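Renting a combi oven from Flilow: your questions, my answers

I run the rental side at Flilow, and these are the things people ask me most before they sign for an oven.
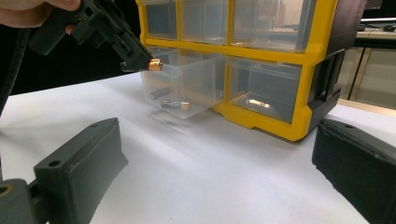

One bakery owner in Oakley wrote in to ask why on earth she'd rent a combi oven when she could pick up a used one for less than a year of payments. Fair question! If you know your menu and you have a good repair person, buy used. Renting makes more sense when you're still working out how much oven you need.

What is a combi oven, anyway?
It cooks with dry heat, steam, or both together. I roast chickens on the combined setting and do vegetables on plain steam – same box, different button.

How long do I have to keep it?
The shortest rental is 21 days. After that you can go month to month, and you can swap sizes once without paying a new setup fee.

Do I need a water line?
Yes, and a floor drain close by. Please check this before you call me (I've had ovens ride all the way out to Fenevstead and all the way back again).

My building is old. Will the wiring cope?
Maybe. Our own test kitchen was last rewired in 1991 and we had to add a new circuit for the bigger models. Ask an electrician, show them the spec sheet, and get the answer in writing.

What does delivery cost?
Inside Oakley it's $100 each way. Farther out, I'll quote you. Stairs are extra, so tell me about them up front.

How do I clean it?
Run the wash cycle at closing time, every day you cook. Wipe the door gasket by hand with warm soapy water and leave the door open a crack overnight. Scrapers and steel wool will scratch the inside, and I do charge for that.

Can I use my own pans?
Sure, as long as they're full-size or half-size hotel pans. Odd sizes block the airflow and you'll get pale spots on your rolls.

Do you rent the Skarkomia countertop model?
We do, but it goes fast from November on. The deposit is $947 and you get it back when the oven comes home in decent shape. Call before 3 p.m. if you want to be put on the waiting list the same day.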